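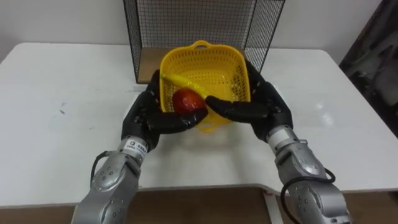

An apple and a banana in a yellow basket, with a wire rack behind.

In Defense of the Fruit Basket

By Remedios Soler
Posted 6 March 2021
Filed under: Home, Opinion

My sister-in-law has a refrigerator with a drawer for everything. One for greens, one for cheese, one with a little dial on it that goes from "crisp" to something else I can't remember, and in that last one she keeps her apples. When I stayed with her in Clullden over the holidays I was there two full days before I found out there was any fruit in the house at all. I had been eating crackers. I like crackers, but I would have had an apple if I had known, and I told her so, and she said, very reasonably, "Well, you could have looked."

I have been thinking about that ever since, because I don't believe people look. I don't look. I open the refrigerator for milk and I see the milk. What I eat between meals is whatever is sitting out where my hand can find it while I'm thinking about something else, and I suspect most of the people reading this are the same. So this is my case for the fruit basket, out on the table, in the open, all year long.

I should say that I come from basket people. My grandmother's house in Alcaraz had a kitchen with one table in it, and that table was where you shelled beans and did homework and argued, and there was always a basket at the back of it, up against the wall. When dinner was coming you moved the basket. When dinner was over you moved it back. I must have carried that basket a few steps one way and a few steps the other more times than I have done anything else in my life, except maybe tie my shoes. And every time you carried it, of course, you saw what was in it, and you gave the soft ones a squeeze, and somebody said "these need eating," and so they got eaten.

That is the whole trick, really, and it works just as well with a cheap plastic basket as with a handsome one. People get this wrong. They go out and buy a big ceramic bowl, heavy as a paving stone, and they set it in the middle of the table and fill it to the top because a half-empty bowl looks sad. Then it's too heavy to move, so it stays where it is, and the fruit at the bottom doesn't see daylight until it's past saving. I did this myself for years. The bowl was a wedding present, a lovely deep blue, and I can tell you that a pear can disappear in there for a very long time.

Give me plastic with holes in it. Give me a handle! A basket with holes lets the air get at things, and if something does go soft and leak you can run the whole business under the faucet and be done. My friend Hugo Marín, who thinks about these matters more than is good for him, bought a basket in a loud yellow for his apartment and I teased him about it, because everything else he owns is gray. He said that was why he bought it. You can't overlook it. He comes in the door, there's this bright thing on the table, and he eats a banana before he has his coat off.

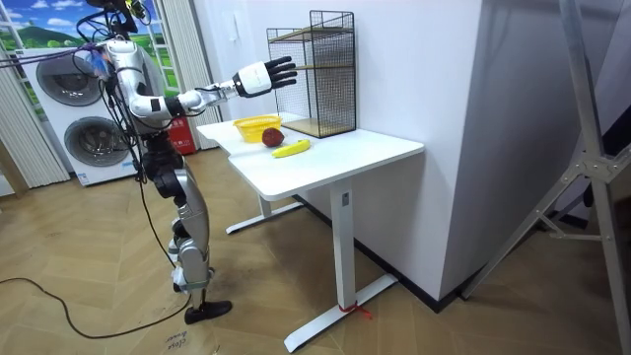 I also think a basket ought to be emptied out completely now and then, right onto the tabletop, and this is where I lose some people. They think it's fussy. But you can't know what you have while it's all sitting on top of itself. Lay the fruit out on the bare table where there's some light. Turn each piece over. Apples are terrible liars, they will show you a perfect red cheek and have a bruise like a thumbprint around the back. Bananas are more truthful but they go from "not yet" to "too late" while you're answering the phone. Once everything is spread out you can put the good ones back in, set the doubtful ones by the cutting board for that evening, and wipe down the table while you're at it, which it probably needed anyway.

Hugo's complaint about all this is space. He has one small table and he works at it, eats at it and piles his mail on it, and he says that a basket sitting there all day is a basket in the way. I understand that. I had a kitchen in Sternville that was barely wider than my arms, and I know what it is to chop an onion on top of a cookbook on top of the stove. My answer is to go up. A wire rack with a shelf or two, pushed back to the wall, takes hardly any room and you can see straight through it, so it doesn't close a small room in the way a cupboard does. Mine holds tea, the good salt, onions and a jar of rubber bands. The fruit I would still keep down in front, on the table itself. I have tried it up on the shelf, and it's surprising how much of a difference that one short reach makes. On the shelf it turns into stored fruit, and I forget it's for eating.

Now, there is the waste question, and I had a very nice letter on this from a reader, Yung-ching Kuo, who wrote after my column on bread boxes last December. She pointed out that fruit keeps longer in the cold, and that leaving it out is a luxury for people who can afford to throw some of it away. I took that seriously. She's right that a cold apple will outlast a warm one by weeks. But I kept track for a while, not in any scientific way, just a pencil and the back of an envelope, and what I was throwing out came mostly from the drawer. The things on the table got eaten because they were on the table. What did help was buying less at a time. I used to come home with a full bag because it was cheaper that way. These days I buy 4 or 5 pieces, enough to cover the bottom of the basket and no more, and when it's down to an apple and a banana I put fruit on the shopping list.

I wrote back and told her this, and she answered that she keeps hers in the refrigerator and puts a few out every morning, and that her children have stopped asking what there is to eat. I think that's a fine compromise. It's more organized than I am, but if you have the kind of household where somebody is up early and willing, I would do it her way and not feel I had given in on anything important.

As for my sister-in-law, I sent her a basket. It was a small one, very plain, with a handle, and I put a note in it that said "for crackers, if you must." She called to thank me and said it was already on the counter. I asked what was in it and there was a pause, and then she said her keys, her reading glasses and a lemon. I told her a lemon was a good start, and that I'd be up to visit again as soon as she'd have me.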